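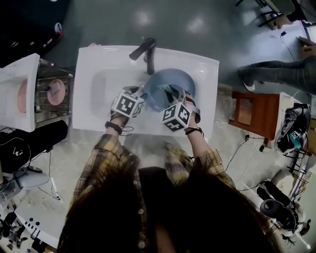

Blue bowl on the right half of the laundry sink, tap at the back edge.

Laundry sink too low and short on bench space, raise or replace?

Posted by drywell_4 in Laundry and Utility
April 22, 2026

We have a white rectangular sink in the laundry that gets used for hand washing and for soaking smalls in a bowl. The recess is on the left and the bowl sits on the right half. The tap stands at the far edge between the two, so the head points down and to the left into the recess. To fill the bowl I have to lift it across.

Two problems. First, the height. I measured 181 mm less than the kitchen bench, and anyone who uses it for longer than a few minutes ends up bent right over it. Second, the tap is fixed. The head does not swivel and I can't find a model number on the body.

The unit was put in by the previous owners in January of whatever year they renovated. The plumber's invoice says "Emstead utility, white" and nothing else. Waste is a standard bottle trap. The laundry walls are tiled to 1200 and I do not want to disturb it. There is a second tub on the left that stays where it is.

Is it practical to raise the sink on its existing plumbing, or am I better off replacing the tap with something that reaches both sides? Budget is modest. I rent out the other half of the house, so the water can't be off all day.

2 replies

Remo Gentile
Member, Clelport

Both are practical. They are separate jobs and I would do the tap first.

Tap: measure the hole in the sink before buying anything. Most single-hole basin mixers want 35 mm, but some older utility sinks were punched smaller. You then need the spout reach, taken horizontally from the centre of the hole to where the water should land. If the bowl centre is 200 mm from the hole, a spout with 122 mm reach will run down the outside of the bowl. Check the swing as well. Some swivel spouts have a limiter in the base that stops them short of the side you need. It is usually a small plastic insert and can be removed with the spout off.

A pull-out head is the other choice. The hose needs clear space under the sink to drop into, and the counterweight must not foul the trap.

Raising: the limits are the flexible hoses and the trap. Hoses are cheap, so replace them with longer ones and don't stretch the old ones. Going up also lengthens the drop from the sink outlet to the trap. A bottle trap with a telescopic inlet will take up a fair amount, though I would want the make before saying whether it covers yours. An extension tube with a compression fitting is fine if it does not.

Your main trouble will be the wall. Look at how the sink is fixed before deciding. If it is on brackets you will be drilling new holes in tile and leaving the old ones to fill. If it stands on legs or a cabinet, pack it from underneath, re-level it and run new silicone along the back. Do not pack one side only. The fall to the outlet is moulded into the base and it won't drain properly out of level.

Water off time for the tap is about an hour if the isolation valves work. Test them the day before. Check your state rules too, as in most of Australia work on the supply side has to be done by a licensed plumber.

hendriks_road

had the same thing. didnt touch the plumbing. bought a Flevov slatted rack and put it across the sink so the bowl sits higher, cost next to nothing. measure the inside of the rim not the outside, I got it wrong and had to trim mine. a full bowl is heavy so don't use one of the thin plastic ones

no idea about the tap

drywell_4
Original poster

Thanks both. Hole is 35 mm. Valves turn but the cold one weeps at the spindle, so that gets replaced in the same visit. Will look at the rack for now and price the mixer separately.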